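31 May 2021

Left the house at eight and had the bus nearly to myself. Bianka Simon had got in before me and the arms were already switched on, so I had no excuse to sit about with tea.

We are still on the Preluvano job, which means showing the arms how to put puzzle pieces into a board. One of us drives them by remote control and the other keeps the log. I drove until lunch, then we swapped.

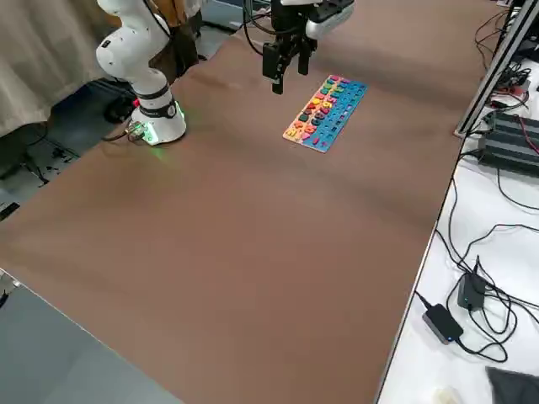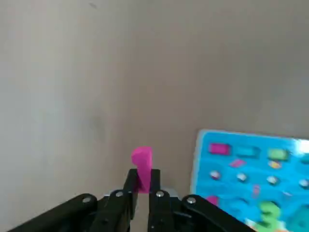
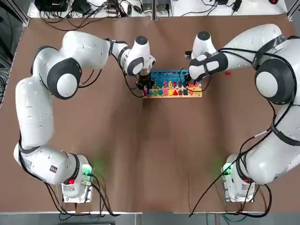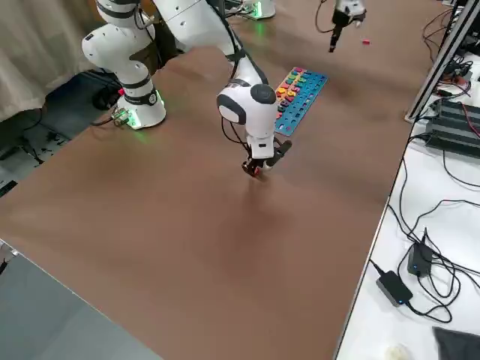 My driving is better than it was in March, when I rushed everything. Bianka went through my old runs with me and said the slow ones were the only ones worth keeping. The thin pieces still bother me. With the little magenta one pinched between the fingers, the top sticks out above the tips, and I try to line up by that bit — if I look at the slot first I drift. I must have said this to Vilmos Illés three times now and he still wants it written up for the others at Sirnell.

We logged 77 runs and threw out more than I'd have liked. The target is 1000 and I can't see us getting there before Vilmos goes on leave. My right wrist aches from the controls. Bianka props her elbow on a folded towel, so I'll take one in tomorrow.

Soup for supper. Rang Mum. Need to pay the gas bill.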